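Ticket 105: Gold lid on small jar sticks, then leaks
Status: Open
Opened: 8th April
Site: Stutemport
Supplier: Mateos
Jar line: Zirkitz small, gold metal lid

Problem as reported
The gold lid jams on the small jar. Once it finally comes free and goes back on, it seeps if the jar is laid on its side. The other jars in the set are not affected, or so the first report says. I'd like to see that tested before I believe it.

What the supplier suggested
Mateos says "overtightening." They said the same in January about a different lid, so I am not taking it as an answer. They also want us to run the lids under warm water. That gets a lid off once. It does nothing for a seal.

Step 1. Checked for the wrong lid on the wrong jar. The set on the table has white lids and a metal one as well as the gold, and they do get swapped at washing up. Not the cause this time.
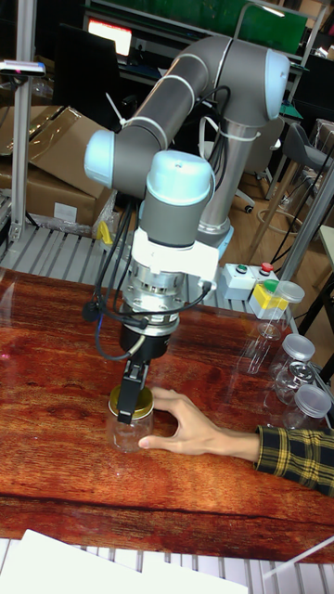 Small jar with the gold lid, other jars to the right.
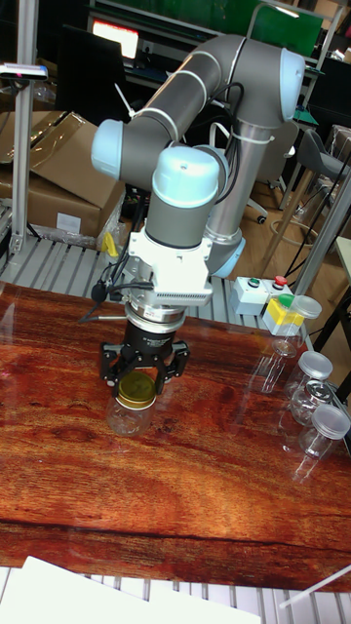

Step 2. Wiped the rim and the inside of the lid. Found a little dried residue in the thread. Opened easier after that, but I had also just opened it twice, so that proves very little.

Step 3. Closed the lid to finger-tight only, filled with water, left on its side for 18 minutes. Damp ring on the paper towel. So much for overtightening.

Step 4. Swapped in a spare gold lid from the same carton. Same damp ring. Tried a Sellard lid of the same size – dry towel. One try only, so I'm not calling it fixed.

Reply from Mateos
They say 95 percent of lids pass their seal check. They did not say how the check is done, or whether this carton was in it. Asked for both.

Still to do
- Repeat the Sellard lid test with a second jar
- Look at the liner under the gold lid with a flashlight – it may be thinner on one side
- Run the same water test on the white lids
- Hold the reorder until Mateos answers

Do not close this ticket on the warm water advice.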